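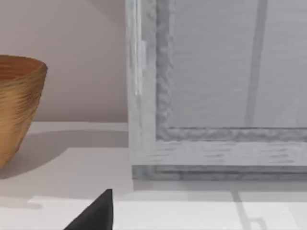

Who is allowed to change a simulated scene after its trials have started?

The scene owner, and only after the run has been stopped and closed. An operator who finds a fault in the scene reports it and leaves the files as they are.

Documentation > Skirnell Workcell Guide > Simulation Rules > Preparing and Running Tabletop Trials

Search this guide Enter a keyword Go

2. Preparing and Running Tabletop Trials

2.1 Scope

This section covers simulated trials in which a robot arm with a two-finger gripper works on or over a flat surface. It applies to trials run for practice, for comparison of control software, and for release. It does not cover trials on the physical cell. Those are described under Cell Operation, and the safety rules given there are not replaced or relaxed by anything written in this section.

A simulated result is evidence about the simulation. It may be used to decide whether a program is ready to be tried on the physical cell at reduced speed. It may not be used as the safety case for that cell.

2.2 Terms

Scene: the set of objects, surfaces, lights and camera positions loaded before a trial.

Trial: one attempt at one task, from the start pose to a stop condition.

Run: a group of trials made with the same scene version and the same controller version.

Start view: the still saved from the robot's working camera before the first motion command.

Scene owner: the person listed in the scene header. A scene has one owner at a time.

2.3 Before you start

You need:

- a workstation with Skirnell installed and a valid seat
- write access to the run folder
- read access to the scene library (Dalusport)
- the task sheet for the run, in its released version

Do not begin from a scene copied to a local drive. Local copies lose the version stamp, and a run without a version stamp cannot be released.

2.4 Loading and checking the scene

1. Open Dalusport and select the scene named on the task sheet.

2. Compare the version on the task sheet with the version in the scene header. If they differ, stop and contact the scene owner.

3. Load the scene with physics paused.

4. Open the object list. Confirm that every object on the task sheet is present and that each one has a collision shape.

5. Turn on the collision overlay. Look for gaps between the collision shape and the visible surface, especially at rims, frame edges and thin moldings.

6. Release physics for one settling period with the arm held still. Objects must come to rest without sliding, sinking or tipping.

7. Pause again and save the settled state. All trials in the run start from this state.

NOTE: Bowls and other hollow vessels are often given a solid collision shape by default. A finger cannot enter a solid shape, and a controller tested this way may fail on the physical cell or may appear to succeed for the wrong reason. Use the hollow setting for any vessel with an open rim, whether or not the task requires reaching inside it.

NOTE: Glass and frosted panels need a collision shape of their own. Do not rely on the surrounding frame. Check the panel by moving the test probe into its center and confirming that contact is reported.

2.5 Setting the start pose

1. Select Arm > Start Pose and load the pose named on the task sheet.

2. Open the contact monitor. The contact count for both fingers must be zero.

3. Step through the approach path in preview mode. Watch the whole gripper, including the parts that the working camera does not show.

4. Save the start view.

5. Compare the start view with the contact monitor. Record any disagreement as a fault.

The start view alone is not proof of clearance. In the start view at the head of this section, a black fingertip stands in the foreground, lower than the vessel on the left and the framed structure on the right. It does not appear to touch either one, but distance along the viewing direction is hard to judge from a single still. The value to record is the one in the contact monitor.

CAUTION: A camera fixed to the arm may show only part of one finger. Never set clearance from the visible part. Use the full gripper model in the preview window.

2.6 Lighting and surface settings

Lighting and surface finish count as part of the scene version. They affect any controller that works from camera input, even where the geometry has not changed.

1. Leave the lights at their stored values unless the task sheet calls for a lighting test.

2. If a lighting test is called for, change one light per run and write the old and new values in the run notes.

3. Check that cast shadows are turned on. Soft shadows are accepted. Trials with shadows turned off must be labeled as such in the run name.

4. Check bright surfaces for clipping. A white tabletop that clips over a large area can hide the edge of a pale object.

5. Do not replace a surface finish to improve a score. If a finish is wrong, it is corrected by the scene owner and issued under a new version.

Reflections may be turned off on slow workstations during practice. They must be on for release.

2.7 Running the trials

1. Enter the run name in the format given on the task sheet.

2. Enter the seed. Practice runs may use any seed. Release runs use the seed list issued by the scene owner, in order, with none left out.

3. Set the stop conditions: task complete, time limit, force limit, and unplanned contact.

4. Start the run.

5. Remain at the workstation until the first trial has ended. After that the run may be left unattended, provided that automatic logging is on.

6. When the run ends, close it with Run > Close. Do not close the program window instead - the log is sealed only by the Close command.

A trial that stops on unplanned contact is a failed trial, including where the object did not move. A trial that stops because of a software crash is recorded as void and is repeated with the same seed. If the same seed is void 2 times, stop the run and file a fault report.

CAUTION: Do not delete failed or void trials. A run with missing trial numbers is rejected at review without further checking.

2.8 What to record

The log stores joint positions, contact events and camera stills on its own. The operator adds the following by hand:

- task sheet version
- scene version and settled state name
- controller version
- any warning shown during loading, copied word for word
- any departure from these steps, with the step number
- the name of the person who approved the departure

Write what was observed. "Finger contacted rim during approach, trial stopped" is an acceptable entry. "Bad trial" is not. Entries may be corrected but not overwritten; use the Amend button, which keeps the earlier text.

2.9 Review and release

Release needs 2 signatures: the operator and a reviewer who did not write the controller or the scene.

The reviewer:

1. Confirms that the run was closed and the log is sealed.

2. Checks the trial numbers against the seed list.

3. Opens the settled state and repeats the collision overlay check from 2.4.

4. Replays the failed trials and a sample of the passed trials chosen by the software. The operator does not choose the sample.

5. Signs, or returns the run with the reason written in the review field.

Report the number of passed trials together with the number attempted. A percentage may be added after these numbers but may not stand alone. State in the same paragraph that the result comes from simulation. Stills used in a report must carry the word "simulated" in the caption or on the same page.

NOTE: Returned runs are held in the Lostden archive and stay searchable. Moving a returned run out of the archive requires the scene owner's approval.

2.10 Changing a scene between runs

1. Close the current run.

2. Send a change request to the scene owner with the scene version, the object name and the fault.

3. Wait for the new version. Do not apply a temporary fix in the local session.

4. When the new version is issued, repeat 2.4 and 2.5 in full. Settled states from the earlier version cannot be reused.

Results from different scene versions are kept in separate tables. They may be discussed side by side, but the trial counts are not added together.

For fixed objects such as frames, cabinets and display cases, the request must state whether the object is to remain fixed. A fixed object accepts any force without moving and can hide excessive push from the gripper. Where the real object could shift or tip, the scene owner sets it to movable and enters its mass.

2.11 Fault messages

Code 153 - Object without collision shape. Loading continues, but the run cannot be released. Find the object in the object list and send a change request.

Version mismatch - The scene header and task sheet do not agree. Return to 2.4, step 2.

Initial contact - One or both fingers are in contact at the start pose. Reload the pose. If the message returns, the settled state is not suitable and must be saved again.

Seed out of order - A seed was skipped or repeated. Stop and close the run. It may be kept as practice.

Log not sealed - The program was closed without Run > Close. The run may be viewed but not released.

2.12 Transfer to the physical cell

Before a released program is loaded on the cell, give the cell supervisor the release record and the list of objects used in the scene. Objects in the cell must match the list or be marked as substitutes. The first physical trial is made at reduced speed with the enabling switch held, as described under Cell Operation. Sites using the Tesfamariam mounting plate must also repeat the base frame calibration before the first trial.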